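# About Zesbridge

Zesbridge is a small company that teaches robots to do jobs people normally do by hand. A trained operator takes control of the arms from a few steps away, does the task, and the arms' movements are recorded from start to finish. Our customers use the recordings to train their own systems.

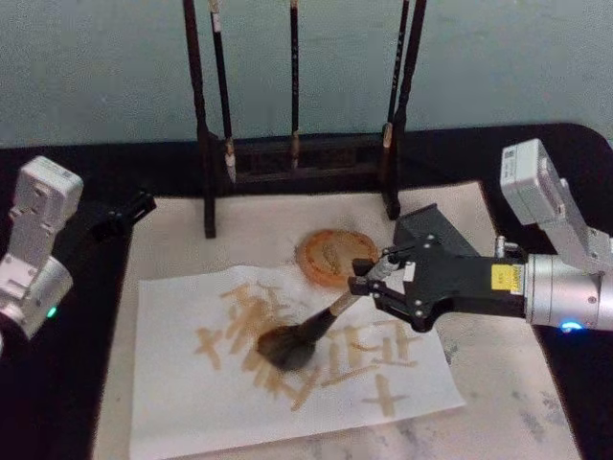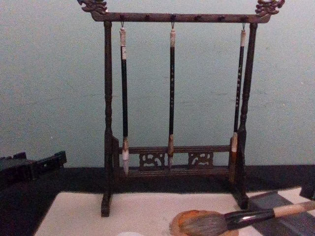
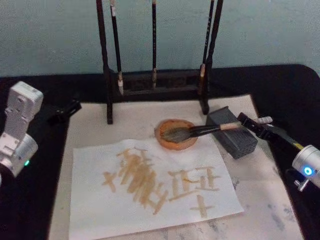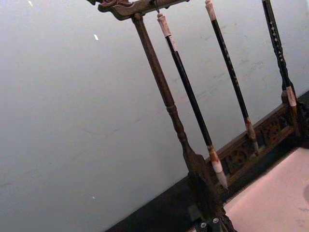
*Brush writing, with the rack, felt mat and dish used for the task.*

## What we do

Most of our work is with tools that bend, drip or smear. Brushes are a good case. The operator has to judge how hard to press and when to lift, and the arm has to follow closely enough for the stroke to come out readable. We record both arms in every session, including the one that is waiting.

A normal order is 390 recordings of one task. Sessions last 45 minutes and then the operator changes over -- tired hands make poor examples. Failed attempts are kept and marked as failed. Some customers want them and some don't.

## Where we work

Our workshop is on the ground floor of the Mendoza building, with 20 work tables. Each table is set up for one task and stays that way until the order is finished. The software we use for control and playback is called Skinen. We wrote it ourselves, and customers get a copy with their first order.

## Current projects

Brumenura is our handwriting and painting project. It covers brush, pen and chalk, and we plan to have 100 separate tasks in it by October.

## Visits

Visitors are welcome on weekday afternoons by arrangement. You can try the controls yourself -- allow an hour.

Page last updated 8 July 2026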